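Asunto: Re: [reciclaje-textil] Recogida de retales, marzo

Kazimír Ševčík escribió:
> El taller de Sýkora nos ofrece 700 kilos de recortes de algodón
> si los retiramos antes de que acabe marzo. ¿Cabe todo en el
> almacén de Govley? ¿Y quién paga el transporte?

Hola:

Cabe, pero justo. En Govley quedan libres 400 kilos en la estantería baja y el resto tendría que ir en el altillo. He hablado con Wokine y nos dejan la furgoneta por la mañana, solo hay que poner el gasóleo.

Del lote anterior pesamos 637 kilos y casi la mitad venía mezclada con poliéster - eso no sirve para el relleno de cojines. Pedid que separen el algodón antes de cargar.

La máquina de deshilachar sigue parada por la correa. Nullow tiene el recambio y lo manda esta semana.

Quien quiera adelantar trabajo puede llevarse un saco a casa y cortar tiras de dos dedos, sin costuras ni botones.
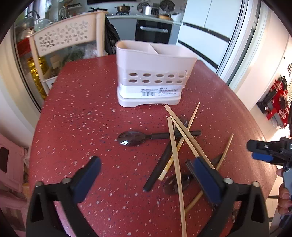
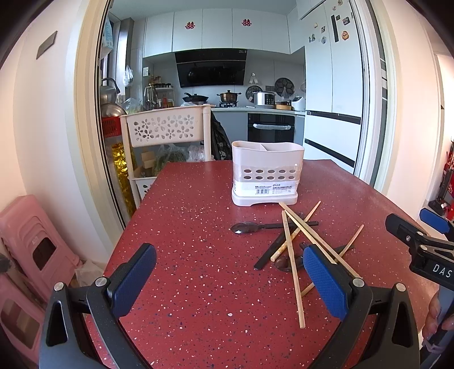
Los palillos sobre la mesa roja.

PENDIENTE

- Confirmar la hora con Sýkora.
- Sacos limpios, mejor de los grandes.
- Dos personas para descargar en Govley.

Un saludo,
Maite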